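The Bead Table

On her first Monday at Kerneck, Katalin Antal was told her hands were going to be famous. She laughed so hard she had to put down her coffee. She had sorted returned jewelry for Feretti for years, bracelets in one tray, loops in another, and as far as she knew the only one who had ever looked at her hands was her mother.

Now she held a gripper in each of them, and the Prurkance system learned from every squeeze. Pick up, carry, let go. Again! By August she was dreaming in beads.

She loved it, that was the surprise. The old line had been all silence and sore wrists. Here people shouted across the room when a hard one went well, and old Illés, who used to stamp boxes, came over on his breaks to argue about angles — he had opinions about angles now, they all did.

"You're coming at it too steep," he said.

"I'm coming at it like a person," said Katalin. 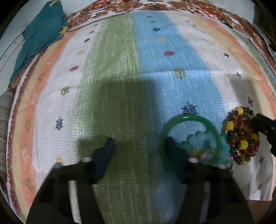
The striped mat, with the green ring and the beaded bracelets still to go.

She tried it his way anyway, lower and slower, and felt the beads give a little against the pads. It was wonderful, like learning to write with the other hand and finding that the letters were better.

"Seven hundred thirty-nine," Illés read off the counter. "You need 116 more by Friday."

"And then the machine does it?"

"Then the machine does the easy ones." He pulled up a stool. "They want 2 of us to teach it the tangled ones. I said you and me. Was that all right?"

Katalin was already reaching for the next bracelet.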